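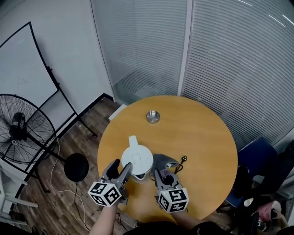
Attachment 1: white electric kettle on the round table, lid closed

Ticket 934
Site: Warkusstead, ground floor kitchen
Category: Electrical / tripping breaker
Status: Closed

Reported problem
Kitchen outlets lose power several times a week, mostly in the morning. Fridge, microwave and counter outlets all go dead together. Lights stay on. Resetting the breaker brings everything back. Started in November after the Priment panel was put in.

Entry 1
Asked the site to write down what was running at each trip. They sent a list with 9 trips on it. The kettle and microwave were both on for most of them, but two happened overnight with only the fridge running.

Entry 2
Kettle tried alone on a hallway outlet, a different circuit. Boiled and shut off three times, no trip. Same with the microwave. Neither one looks like the fault. Told the site they can keep using both, one at a time for now.

Entry 3
Fridge moved to the hallway circuit on an extension cord overnight. Kitchen breaker tripped anyway at 4:10 a.m. with nothing plugged in on the counter. That rules out the fridge and points to the wiring or the breaker itself.

Entry 4
Called Orkora, who did the panel work. They asked for the breaker model and the firmware version on the Dai monitor. Monitor was on version 64. Orkora says 65 fixes a false ground fault reading. Updated it. Tripped again the next morning, so the update did not help here.

Entry 5
Electrician on site. Opened the outlet box behind the fridge and found the neutral pinched under the mounting screw, insulation nicked -- probably from when the box was refitted. Cut back, new connector, box closed up. Breaker tested and left in place.

Entry 6
Two weeks with no trips. Kettle and microwave run together each morning on the site's normal routine. Extension cord returned to the supply closet.

Still open: the label on the panel door says "dining" for this circuit. Orkora to send a corrected label. Tracked on its own ticket.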